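Drinking glass

A drinking glass, in everyday use simply a glass, is a handleless vessel made for drinking cold beverages. The word comes from the material, though it is now applied loosely to vessels of clear plastic that have the same shape. The most common household form is the tumbler, a flat-bottomed glass with straight or slightly sloping sides and no stem. This article deals mainly with tumblers and other plain table glasses. Stemmed glasses are mentioned where they differ in use or care.

Name

"Tumbler" is an old word in English. It is usually explained by early drinking vessels that had a rounded or pointed base and could not be set down until they were empty. Modern tumblers have a flat base, often thicker than the walls, and the name has stayed. In American homes "water glass" and "juice glass" are more common terms, the first for the larger size and the second for the smaller. "Highball" and "rocks glass" come from the bar trade and describe a tall narrow tumbler and a short wide one.

Shape and parts

A plain glass has three parts: the base, the wall and the rim. The base carries the weight and keeps the glass from tipping. A heavy base lowers the center of gravity, so a tall glass needs more glass at the bottom than a short one to stand equally well.

The wall may be cylindrical, tapered or curved. Cylindrical glasses hold more for the room they take up on a shelf but usually cannot be nested. Tapered glasses nest, and many are made with a small ledge inside or a step in the outer wall that keeps one glass from wedging in another. Some walls carry flutes, ribs or shallow cut patterns, which give a better grip on a wet surface and also hide scratches.

The rim is the part that touches the mouth. It may be straight or slightly flared. A flared rim spreads the liquid a little as it leaves the glass and gives the fingers something to catch on if the glass slips. It is also the widest point, so flared glasses set close together on a shelf touch at the rim first. Cheaper pressed glasses often have a thick rounded rim. Thinner rims are generally cut and then polished with heat, and they are considered more pleasant to drink from but chip sooner.

Materials

Most household glasses are soda-lime glass, the same general family used for windows and jars. It is inexpensive and hard enough for daily use, but it does poorly with sudden changes in temperature. Borosilicate glass expands less when heated and is used for glasses meant to hold both hot and cold drinks. Tempered glass has been heated and cooled quickly to strengthen its surface. When it does break, it tends to go into many small pieces.

Crystal is a term for clear, bright glass with added metal oxides. Older pieces often contain lead, and such glasses are not recommended for storing drinks over long periods.

Clear plastic tumblers are made from several materials. They are light and hard to break, but they scratch, and some turn cloudy after repeated machine washing.

Sizes

There is no single standard. A juice glass commonly holds 6 to 8 fluid ounces and a water glass up to 14, though sellers measure in different ways. Some give the capacity to the brim and some to a comfortable filling level. The Jata catalog, for instance, lists its tumblers by brim capacity, while Brennan gives both numbers on the box. Buyers replacing a broken glass from a set are better served by measuring the height and the rim diameter of a surviving one.

Use at the table

In a formal setting the water glass stands above the knife, on the right side of the plate, with any wine glasses arranged beside it. At an ordinary family meal it goes wherever it is easiest to reach, usually still on the right. Left-handed diners often move it across.

A glass is normally filled to between two-thirds and three-quarters. This leaves room for ice and lets it be lifted without spilling. It should be set down well in from the edge of the table, where a sleeve or elbow is less likely to catch it. On a bare wood table a coaster is used to keep condensation from marking the finish; on a tablecloth the cloth takes up the moisture, although a heavy or quilted cloth can make a tall glass less steady.

Holding and carrying

A tumbler is held around the lower half of the wall, with the thumb on one side and the fingers on the other. Holding it low keeps the rim clean and leaves it clear for drinking. Stemmed glasses are held by the stem so that the hand does not warm the contents. Waiters are taught to handle all glasses by the lower part, including empty ones being cleared.

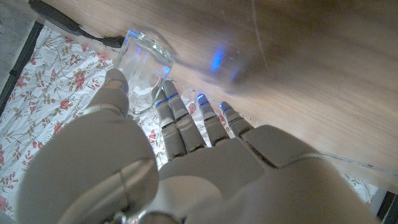 Róisín Mulcahy would put it more strictly: a glass should be taken by its bottom third or left where it is, and picking up several at once with the fingers inside the rims is the surest way to chip them. She also objects to carrying glasses in stacks, even those sold as stackable, and recommends a tray with a damp cloth laid on it to stop them from sliding.

Small children manage short, wide glasses more easily than tall ones and usually begin with both hands. People with a weak grip often find ribbed or slightly waisted glasses easier to keep hold of than smooth cylinders.

Washing

Glasses are washed first when dishes are done by hand, while the water is clean and free of grease. Warm water and a little detergent are enough. A soft brush reaches the bottom of a narrow glass better than a sponge, and pushing a hand into a narrow glass should be avoided, as the wall can give way under pressure. Glasses are rinsed in warm water and drained upside down on a rack or a folded towel.

In a dishwasher they go on the upper rack, between the prongs, without touching one another. Two kinds of cloudiness can appear. The first is a mineral film from hard water, which comes off with white vinegar. The second is etching, a permanent wearing of the surface encouraged by very soft water, too much detergent and high heat. If a spot of vinegar left on the glass for a few minutes makes no difference, the glass is probably etched and will not come clear again.

Lint from a new towel is a common nuisance. Linen and well-washed cotton leave the least.

Storage

Everyday glasses are kept in a cupboard close to the sink or the table. Opinions differ on whether they should stand upright or upside down. Storing them rim down keeps out dust but puts weight on the most fragile part and can trap stale air if the glasses were put away damp. Storing them upright protects the rim — most makers advise it — but glasses on open shelves then need a rinse before use. Shelf liner with a soft ribbed surface, sold under names such as Plemavier, reduces slipping and lets air under an inverted rim.

For moving or long storage, each glass is wrapped separately in paper, with a crumpled sheet pushed inside, and packed standing up. Heavier items go in a different box.

Breakage and disposal

A chipped rim can cut the lip, and a chipped glass should be taken out of use. Small chips in valuable pieces can be ground down by a glass repairer, which lowers the rim slightly. Cracks cannot be repaired in a way that makes the glass safe for drinking.

Broken pieces are picked up with gloves or swept into a dustpan, and the smallest splinters are lifted with a damp paper towel. Drinking glasses are often not accepted in bottle and jar recycling, because their composition and melting point may differ. Unbroken glasses no longer wanted can be given away or sold secondhand. Odd single glasses are sold cheaply at thrift stores and on resale sites such as Trendier, where they are bought to fill gaps in old sets and for use as small vases, toothbrush holders and pencil cups.

See also: Coaster, Pitcher, Stemware, Table setting

Page last revised Jan 7, 2025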